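Tea at work, and whose mug is whose
Forum > Everyday Life > Kitchen and Home

marlowgate
Posts: 122

Hello all, long time reader, and I finally have something to ask. We have just moved into a smaller office, and the shared kitchen corner is a source of real friction. There are seven of us and everyone has brought in at least a couple of mugs from home. They pile up by the kettle, people grab whichever is nearest, and last week there was a very chilly half hour over a souvenir mug from Tondholm. I would love to hear how other places handle it - own mugs only, or everything shared?

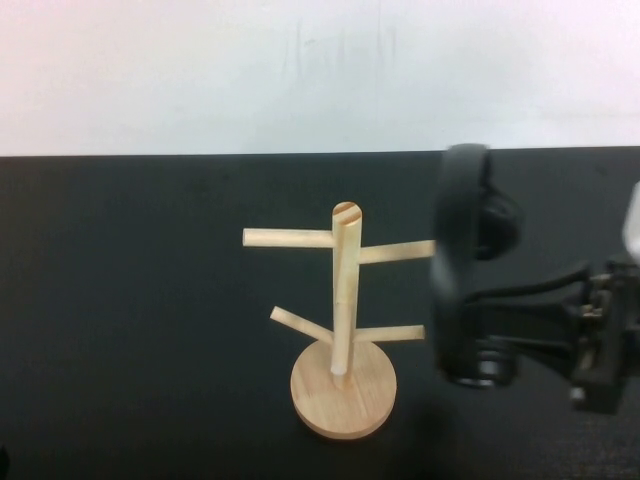 Reshma Sithole

Oh, I feel for you! We went through the very same thing at Arellano when I started there, and what settled it for us was a plain wooden mug tree and a rule that if it hangs on the tree, anyone may use it. Precious mugs live in your own drawer. It took a month or so for people to stop sulking, but by November I don't think we'd had a cross word over it. Do get one with a good heavy base, though, and hang the mugs on opposite sides so it doesn't lean.

pottersfield2

I'm going to disagree with Reshma, in a friendly way. Shared mugs mean shared washing up, and in my experience that means one kind soul washes the lot. At our place everyone has one mug, one hook, and their initials on the bottom in nail polish. If your mug is dirty, well, you know who to blame.

Reshma Sithole

That's fair, but what do you do for visitors? We always had people dropping in around four o'clock and it felt mean to send them off dry.

pottersfield2

We keep 2 spares on the top shelf. I'll admit they are ugly.

marlowgate

Thank you both, this is so helpful. I think I'll try a mix of the two, and pick a spot near the window where the table gets the light. 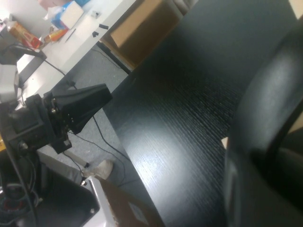 Tips gathered from this thread

- Shared mugs on the tree, treasured ones in a drawer
- Initials underneath in nail polish, redone when they wear off
- Spares for visitors, ugly or otherwise
- Rinse it before you go back to your desk, please!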